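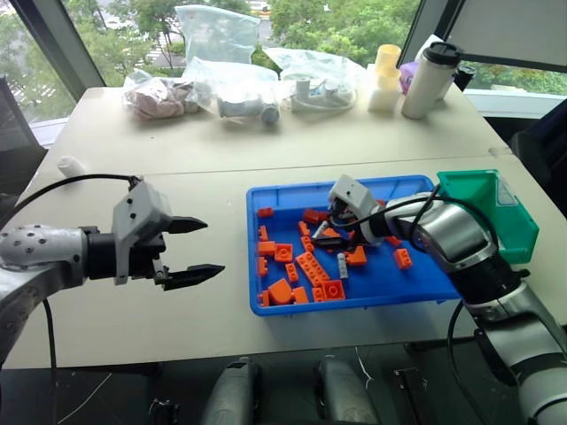 Blue sorting tray, with orange bricks in it

Sudach Sorting Tray, blue

I've had more questions about this tray than anything else in the shop, so it finally gets a page of its own. It's a plain rectangular tray in a proper bright blue, with raised rims all the way round, and I use mine nearly every evening for building bricks.

What do I like about it? Mostly the colour! Orange bricks really jump out against the blue, and so does a stray grey one that's wandered in with them. I used to tip everything into a cake tin and then spend ages hunting for the tiny pieces (the 1x2s were the worst). With this I can spread a pile out, long plates and curved slopes and all, and pick through it with a cup of tea going cold next to me.

The rims keep things in when you slide it along the table, though I wouldn't go running up the stairs with a full one. My own way of working is to tip out one colour at a time, pull the 2x2s first and leave the little fiddly bits until last - you may well do it the other way round, and that's fine.

A few bits you'll want to know:

Item number: 1081
Colour: blue
Weight: 218 g
Cleaning: warm water and washing-up liquid, then dry with a tea towel. Please don't put it in the dishwasher, I've warped one that way.

Sold singly. Bricks not included, sorry! I do keep mixed bags of loose ones, about 700 g each, on the Hidwood page, and they're sorted by colour but not by shape, so there's still plenty left for you to do.

If you'd like somewhere to put the bricks afterwards, an open bin with a slanted front is handy to have next to the tray. Mine is teal-green with a little clear label window on the side.

Orders in by noon normally go out the same afternoon. Returns are fine within 60 days, bricks removed please.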